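4.2 Task reallocation at the sorting tables

Sorting of small fabric items into open cardboard boxes was the first manual step considered for automation at the Niltus site.

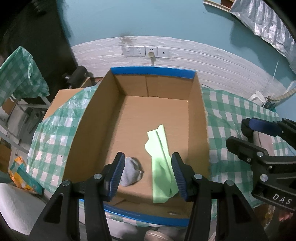
Does automating the sorting step reduce the number of people needed at the tables? Over the period studied it did not; the same staff remained, but their hours moved from placing items to checking boxes and handling exceptions.

Figure 3. Sorting work with hand-held grippers. Two cloth items, one gray and one pale green, lie in the box.

Before the change, a sorter at Niltus handled 362 items per shift by hand. Work records were kept for 18 employees, and each was interviewed once, in a session of 90 minutes. Coding of the interviews followed the scheme of Ritchie (Section 2.3), with one category added for waiting time.

Three effects were recorded. Lifting and reaching decreased for all table staff. Waiting time increased, mainly when crumpled items were rejected and had to be placed again by a person. Employees also reported less control over pace, a complaint that was stronger at Niltus than at the Sondmont site, where staff could pause the line themselves. Pay grades were unchanged at both sites, although the checking role required training that the older job description did not mention. Differences between shifts are treated in Section 4.3.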